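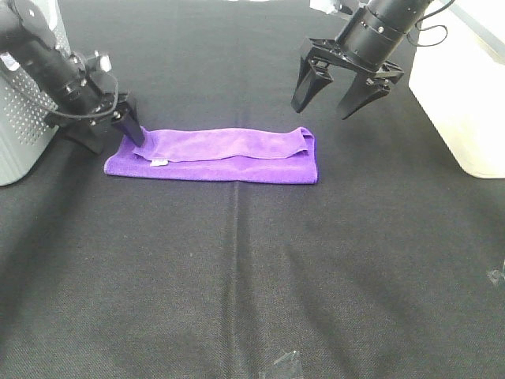
4.3 Letting One Arm Wait While the Other Works

Figure 4. Bimanual towel folding at the Vosuleck station. The left gripper is at the upper left corner of the folded towel; the right gripper is open and clear of the cloth.

When we first put the Melix policy on two arms, we assumed that the hard part would be getting both hands to do things together. Most of our early effort went there, and the shared lifts did come along nicely after a few weeks of tuning. What kept going wrong was a quieter matter. Once the towel had been brought down to a long strip, one hand would still have business at a corner and the other would have none at all, and the policy did not know how to leave that second hand alone. It would drift back toward the cloth, sometimes close on nothing, and every so often catch the top layer and undo a fold that had been perfectly good a moment before.

Figure 4 shows the kind of state we have in mind. The towel is already narrow, its top fold sits a little behind the front edge, and only the left arm is engaged with the fabric. We call this a one-sided hold. In our training set of 2,211 demonstrations, 515 contain at least one such hold, so it is hardly a rare event, and we were a bit embarrassed to have overlooked it for as long as we did.

Our remedy is a simple one, and we are rather fond of it for that. Each arm receives its own waiting signal, a single value predicted along with the motion commands. While the signal is high, the arm keeps its present pose and its gripper command is frozen. The other arm carries on as usual and still sees everything the full model sees. Labels for the signal come straight from the recorded joint speeds, with a short smoothing window so that a brief pause by the operator is not mistaken for a real wait.

We compared this version with plain Melix and with Lerov, which plans for the two arms in turn. Each method was given 80 folding attempts, 40 starting from a flat towel and 40 starting from a towel that had already been folded once. The second group matters most here, as it brings the robot to a one-sided hold much sooner. With the waiting signal, the idle arm disturbed the cloth far less often than it did under plain Melix. Lerov was just as gentle with the cloth, but it took noticeably longer, and its operators (a patient group, we should say) often remarked on the long stops between moves.

Some trouble remains. Thick, soft towels tend to puff up at the folded end, and a waiting hand parked too low can brush against that bulge when the working hand pulls. We tried raising the parked pose by hand, and this helped, although we would much prefer that the policy learn a sensible height for itself. Loose wrinkles in the cover of the work surface also shifted a few grasps - a small thing, but one that cost us most of a Wednesday. We return to both points in Section 5, where the same signal is tried on the Reisinger shirt task.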